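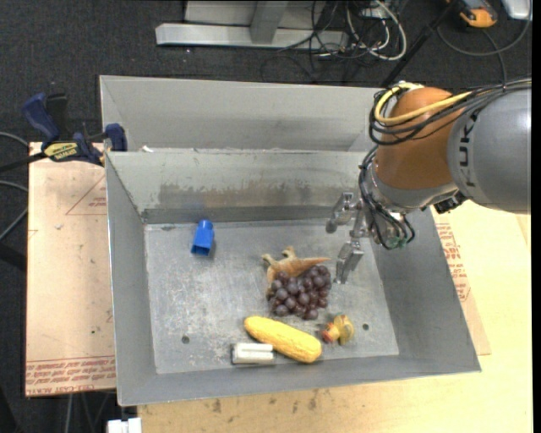
Frequently Asked Questions: Clandier Parcel Counter

What are the opening hours of the counter?
The Clandier counter is open Monday through Saturday from 8:30 a.m. to 6 p.m. On Thursday it remains open until 8 p.m. The counter is closed on public holidays.

What do I need to collect a parcel?
Please bring the pickup notice and a valid photo ID. If the notice has been lost, staff can search by name and street address.

Can another person collect on my behalf?
Yes. That person must present a signed letter from you and their own ID. A copy of your ID is not required.

How long are parcels held?
Parcels are held for 43 days. Registered letters are held for 2 weeks. Items not collected within these periods are returned to the sender.

Is there a size or weight limit?
Single parcels may weigh up to 51 pounds. Heavier items must be dropped off at the Skála freight office, which accepts shipments up to 300 pounds by appointment.

Can I send liquids or batteries?
Liquids are accepted in sealed containers with a second layer of packing. Loose lithium batteries are not accepted. Batteries installed in a device may be sent within the country only.

My tracking page has not changed. What should I do?
Tracking is updated when an item reaches a new office. Parcels to and from Mituma travel by ferry and may show no change over a weekend. If there is no update after five working days, please complete an inquiry form at the counter.

How do I file a claim for damage?
Keep the item and all packing material, and bring both to the counter with your receipt. Claims for the previous year close at the end of June.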